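Gondley tidy-up policy, release 14: review
Reviewed by Jennylyn Yap

Gondley is a learned policy for two-arm floor pickup, trained by imitation on 400 teleoperated demonstrations. The Velbridge group supplies weights, a training script and a short report. We tested it on household litter over carpet, with a lined wastebasket as the target.

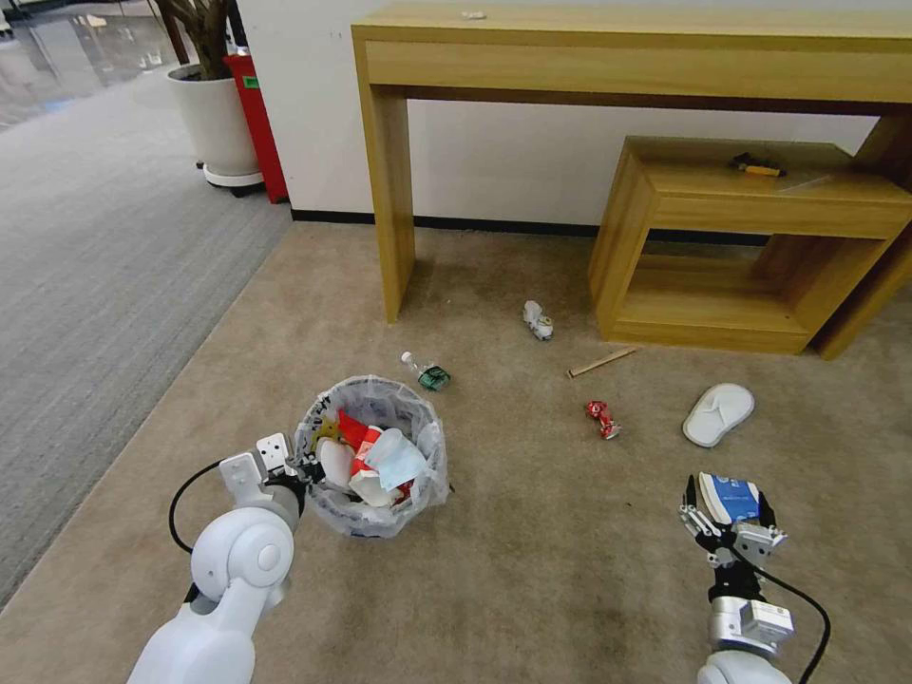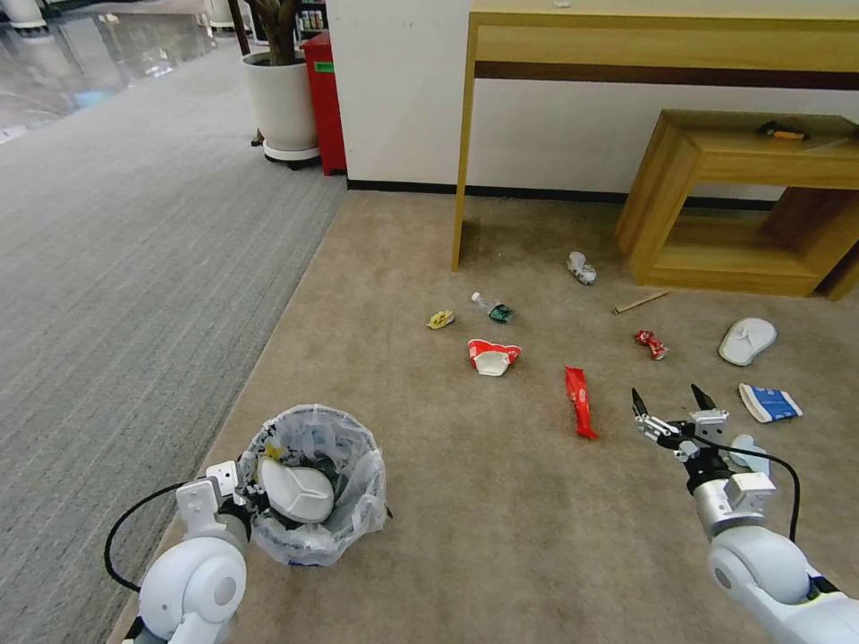
Litter on beige carpet, wastebasket by the left arm.

We ran 160 pick attempts. Boxes and paper cups gave little trouble. Thin sticks were the weak point: the fingers close above the carpet pile, and the policy repeats the same approach up to six times before it moves on. Flat wrappers fall in between.

The report credits the gains to predicting action chunks with a shared encoder for both arms. Our ablation agrees in part. Separate encoders cost little on single picks and a good deal on handovers.

Documentation is thin. The calibration step is covered in one paragraph, and the default gripper force is set too high for empty bottles. Danilo Pascual's patch fixes the second problem. Recommended for labs that can retrain; the weights alone are a poor fit for other arms.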